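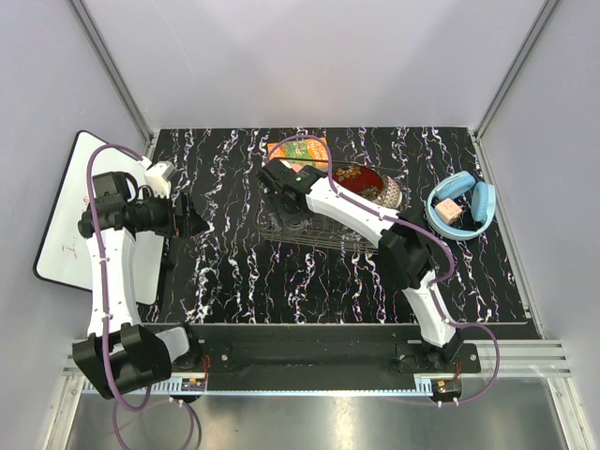 The Kadalari bimanual cell is a two-arm research workstation sold as a complete unit for labs that work on contact-rich manipulation. It was developed alongside the Sillero grasp-ordering method, and the two are documented together on this page. Both arms mount on one black rail along the front edge of the table, so the base-to-base transform is fixed at assembly and does not need to be estimated again when the object set changes. Household items such as a wire basket holding a decorated plate, or over-ear headphones left to one side, are typical of the clutter the method was written for.

What the Sillero method does

Sillero takes the camera view from each gripper and scores candidate grasps for both arms together. A plate leaning in a basket may be reachable by either arm, but one approach will usually cross the other arm's cable or elbow. The planner ranks pairs of motions instead of single grasps and discards pairs whose swept volumes overlap. If no pair survives, one arm is parked and the other works alone.

Results on the Idby object set

The Idby set is our in-house collection of tableware, books, toys and small electronics. The planner was tuned on 600 recorded episodes and then run for 1,000 trials on layouts it had not been given. It completed 90 percent of trials without an operator stop. The remaining failures fall mostly into two groups:

Thin rims. Plates and shallow bowls resting against mesh are sometimes gripped together with the mesh.

Nested items. A small object inside a larger round one is scored as part of the larger one - the planner then lifts both.

Wrist view

The wrist camera on each arm is mounted so that the gripper fingers stay in view during the approach. This gives the planner a constant reference for finger position and lets it correct for small calibration drift. Patterned ceramics help here, as a dense lattice on the inside of a bowl provides more trackable features than a plain glaze. The tabletop pattern of pale streaks on black serves the same purpose when the objects themselves are plain.

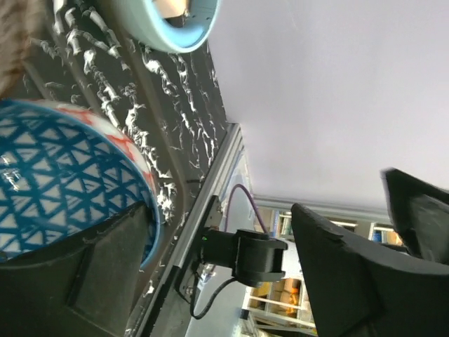 Included with the cell

Two arms with grippers and wrist cameras
Front rail and base mounts
Aluminum frame posts and enclosure panels
Halvorsen controller with Sillero planner, release 2
Episode logs from the Idby trials

Objects are not included. A parts list for the Idby set is supplied with the logs.

Cable routing

Leave enough slack for full wrist rotation. The planner models each cable as a loose envelope around the arm, and a cable tied flat to the links will make the envelope larger than it needs to be. After rerouting, run the envelope check from the controller menu before the next session.

Page last revised 6 Aug 2025. Release 3 of the planner is scheduled for October.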